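Grildale library says visits are up. The numbers leave a lot out

September 7, 2020

GRILDALE - The town library is having its best year in a decade, if you go by the report handed to the town council last week. Anyone who reads past the first page may have some questions.

The report puts program sign-ups at 3,034 since March, a record. It does not say how many of those people showed up. Most of the programs moved online in the spring, and a sign-up now means typing an email address into a box. Last year it meant walking to the desk on Arrieta Street and filling in a card.

Asked for attendance figures, the library sent a second sheet covering one program only, the evening book talks. It lists 234 sign-ups. The column for attendance is blank.

"We are reaching people we never reached before," library director Montserrat Cifuentes told the council. She did not say how the library knows they are new. The sign-up form does not ask.

None of this would matter much if the figures were only for the newsletter. They are being used to back a request for a bigger budget, including a new online catalog from Clalero, a company based in Prusville. The library wants the money approved before the contract for the old catalog runs out. The price of the new one was left out of the public copy of the report, and a request for it had not been answered by the time this story was posted.
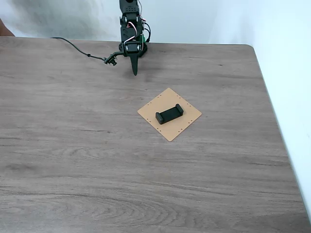
A robotic arm over a wooden tabletop.

Council members spent 20 minutes on the item. Two of them asked about parking. One asked whether the building would go back to its old hours, and was told that a plan was being worked on. The same answer was given in the spring.

Meanwhile the thing people in town seem to want most is not in the report at all. The front doors are still shut to the public, and books can be picked up only from a cart by the side entrance, mornings only. People who work mornings are out of luck. So are those who used the reading room because they have no internet at home, and they are not likely to be among the record number who signed up for something online.

The report also says that 100 percent of users who answered a survey were "satisfied or very satisfied." It does not give the number who answered. The survey was sent by email to people who had already signed up for a program.

The council is expected to vote on the budget at its next meeting, which will be held online. Comments can be sent in ahead of time through a form on the town website. They will not be read aloud.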